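Care of Work Surfaces, Crates and Racks
Household and Workshop Guidance, Sheet 17

The following guidance applies to sorting tables, plastic storage crates and metal shelving kept in utility rooms, home workshops and small shared stores. It replaces the earlier sheet on the same subject. Readers who keep food in their crates should also consult the separate sheet on pantry storage.

Clearing the table

A sorting table should be cleared before any new batch is brought to it. Small items left over from earlier work are easily swept into the wrong crate and may not be found until the next stocktaking. Tools should be returned to their drawer, and paper labels kept away from the area to be wiped.

Wipe the surface with a soft cloth wrung out in warm water and a little dish soap, then again with clean water. Scouring powder should not be used on coated tops. Stubborn marks from tape may be softened with cooking oil, left for 2 minutes and wiped away.

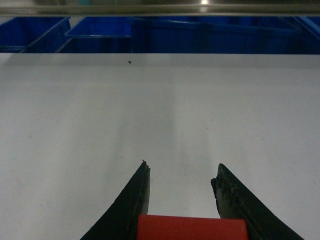

Table tops show wear first where goods are set down and turned. A felt mat or a folded towel will protect these places when heavy or rough-edged articles are handled. Color also matters in the choice of a top. A plain white surface, smooth and without pattern, makes dark screws, threads and crumbs easy to find, and it shows at once where the cloth has missed a patch. Its disadvantage is glare under a strong lamp – the lamp should be placed to the side, at or below shoulder height. Households that prefer a darker top may lay a sheet of white card over the part in use.

Washing and filling crates

Plastic crates should be emptied fully and washed inside and out at least once each season. A bottle brush reaches the grooves of ribbed walls, where dust settles and hardens. Crates are to be dried upside down, away from stoves and radiators, and must not be stacked while damp.

Place heavy articles at the bottom and keep soft or rounded ones for the top. Where crates are to be stacked, nothing should stand above the rim. Labels belong on the short side facing the user. The Burberg pattern of label, with a large number and one line of text, is suitable for most stores and can be copied by hand.

Racks and rollers

Stainless steel bars should be wiped along their length with a barely damp cloth and dried immediately. Steel wool leaves particles that rust and is not recommended. Rollers should turn freely when pushed with a finger. If one sticks, remove any hair or string from its ends before applying oil, and use only a single drop.

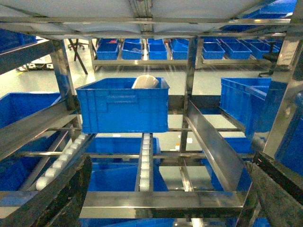
Elfriede Reisinger wrote to ask whether crates stored for the winter should be covered, as her own were always dusty by November. She added that she had tried plastic film and found the contents musty when she lifted it. A washable cotton cover is the better choice, as it allows air to pass. It should be shaken outdoors and laundered when the crates are washed.

Copies of this sheet may be requested from the Jemska household office under order number 2077.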